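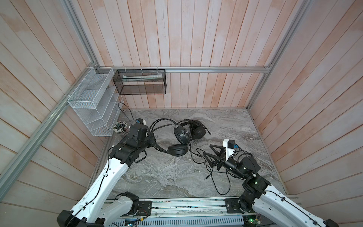

3. The Headset Task

3.1 Course setting

The work reported in this section was done in the second half of the robotics project course at Lutholm. The course is open to students who have finished one term of programming, and most of them had never worked with a robot arm before they enrolled. In the year covered by this paper, 12 students took part. They worked in pairs, and the pairs were kept the same from the first lab session to the final report.

Earlier versions of the course used rigid objects only. Students moved cubes and cups from one marked spot to another, wrote up their success rates, and reached high scores within a few sessions. The reports were tidy but had little to discuss. For the present version we replaced the second assignment with a task built around wired headsets, which we call the Tilotgate task after the lab room in which it was first tried.

3.2 Workspace

All pairs shared one workspace. Two arms are mounted side by side on a rail along the front of an enclosure with planked walls on its other sides. Each arm ends in a two-finger gripper and carries its own camera. The work surface has a gray marble pattern, and wire mesh holders are tied to the rails at the back and on the left. We left the holders in place during the whole term. They limit how far the left arm can swing before it meets something, and students had to plan for that.

The marble pattern was a matter of some debate among the teaching staff. A plain surface would have made it easier to separate the black cables from the background. We kept the pattern on the grounds that students should see their vision code work on a surface that has some variation of its own.

Control software was provided as a Python package named Tully. It gives students position commands for each joint, open and close commands for each gripper, and a recorder that saves camera images together with joint positions. Tully does not include a planner. Students who wanted one had to write it, and two of the pairs did.

3.3 Task and procedure

At the start of an attempt, two headsets lie on the work surface with their cables loose. The students' program must pick up one headset by the ear cup or the headband, raise it clear of the surface, and set it down again apart from the other one. The cable may drag, but it must not pull the second headset along with it. An attempt ends when the headset is released or when a student presses the stop button.

Students were allowed to use one arm or both. Most pairs began with one arm and added the second only after they saw how often the cables caught on each other. With both arms in use, a common plan was to lift with the right gripper and keep the left one near the cable, ready to hold it back. Figure 1 gives a view of the task with one headset held by the right gripper and the other lying on the surface.

Figure 1. Headset task. The right gripper holds one headset; the second lies between the two arms.
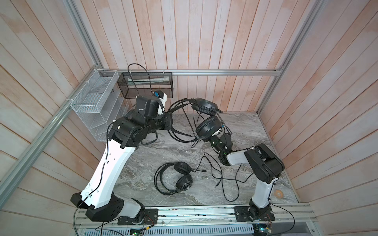
Why were headsets chosen over a simpler object with a cable, such as a phone charger? A headset has stiff parts and soft parts in one object, so students had to choose a grasp point as well as deal with the cord.

The choice of grasp point turned out to matter more than the students expected. A grip on the headband is easy to reach from above, but the ear cups are then free to swing, and the cable swings with them. A grip on an ear cup holds the headset more firmly. It also brings the fingers close to the boom microphone, and several programs stopped early when the camera view of the cup was blocked by it.

Each pair kept a log of its attempts. The log had to give the starting layout, the grasp point, which arm or arms were used, and the reason for ending the attempt. We asked for the reason in the students' own words and sorted the answers ourselves at the end of the term. Over the whole assignment the pairs logged 850 attempts. Of these, 63 percent ended with the headset set down apart from the other one, as the task requires. The remaining attempts were sorted into missed grasps, cable snags, collisions with the holders or walls, and stops made by a student as a precaution.

Cable snags were the largest of these groups and also the one that changed the students' approach the most. Early logs tend to say only that the cable was in the way. Later logs name the loop that caught and the finger or link it caught on, and in a few cases the pair went back and changed the order of moves so that the arm came in from the other side.
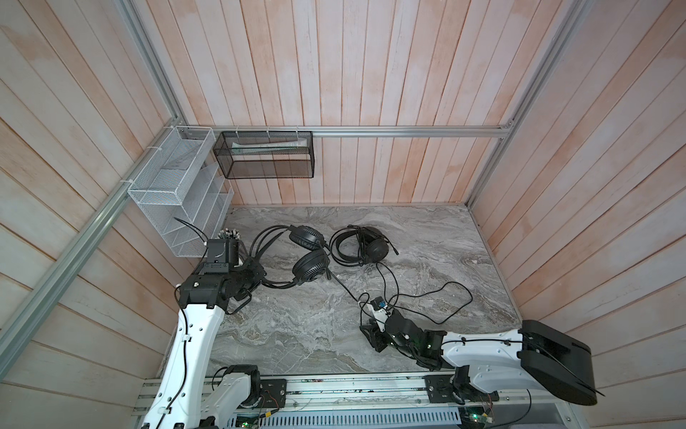
Not every change was an improvement. One pair spent several sessions on a routine that swept the loose cable to one side before each lift. It worked when the cable formed a single wide loop, but with smaller coils it pushed them under the second headset, and the lift then failed. The pair dropped the routine and wrote about it at length in the final report — one of the better discussions of failure we received.

Resetting the task between attempts was done by hand. We first asked students to copy a fixed starting layout from a printed sheet, a method borrowed from the Soltusley workshop notes. This proved too strict for cables, which never lie the same way twice. After the first sessions we dropped the sheet and asked only that both headsets start within reach of the arms and that the cables not be tied or pinned. The logs before and after this change are kept apart in the analysis in Section 4.

3.4 Assessment

The success rate did not count toward the grade. Students were graded on the log, the code, and a written report in which they had to explain at least one failed attempt in detail, using the saved camera images and joint positions. Reports were due at the end of November, and each was read by two members of the teaching staff.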